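Favari Drying Cabinet for Ski Lodges and Rental Cabins
Model 8 - for boots, gloves, helmets and jackets

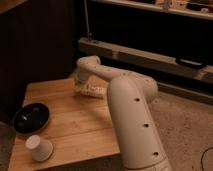

If you have ever pulled on a cold, damp ski boot at seven in the morning, you already know what this cabinet is for. We have had the Favari in our own lodge at Nindurdale for three winters now, and we liked it so much that we asked to carry it in the shop!

It takes 8 pairs of boots on angled pegs, with a rail above for jackets and pants and a row of clips for gloves. Warm air comes up through the pegs and into the toe of each boot, where the damp likes to hide. The heat is gentle, so liners keep their shape. Put everything in when you come off the hill and it will be ready well before breakfast.

What we love most is how quiet it is. Our first cabinet was a noisy old thing that kept the back bedroom awake, and we ended up running it only while people were at dinner. This one hums a little and that's all. Vija Sepp, who looks after our rentals, has hers in the hallway right next to a bunk room and leaves it on all night.

Details

Boot pegs: 8 pairs, adult or child
Glove clips: 10
Power: 1000 watts, standard household outlet
Timer: up to 11 hours, with automatic shutoff
Door: left or right opening (you can swap it later)
Finish: white or dark gray

Where to put it

Any indoor room with a level floor will do, though a mudroom or ski room is best. Leave a hand's width behind it for air. If the room has no window, ask us about the vent kit, which runs to an outside wall and makes a big difference in a packed house. Thanakorn Nilsuwan can talk you through the fitting by phone, and he is very patient with people who don't own a drill.

Looking after it

Rinse the drip tray once a week in season and wipe the pegs with plain warm water. The filter slides out at the bottom left. Ours gets cleaned every December before the first guests come up, and again at the end of the season - it picks up a surprising amount of sock fluff.

Ordering

Cabinets come fully built apart from the door handle and the pegs, which push in by hand. Orders placed by 31st July go out before the season starts. Spare pegs, filters and the Grunon glove rack (a lovely add-on for families with small kids) can be sent in the same box.

Related: Urbonaitė boot bench, vent kit, replacement filters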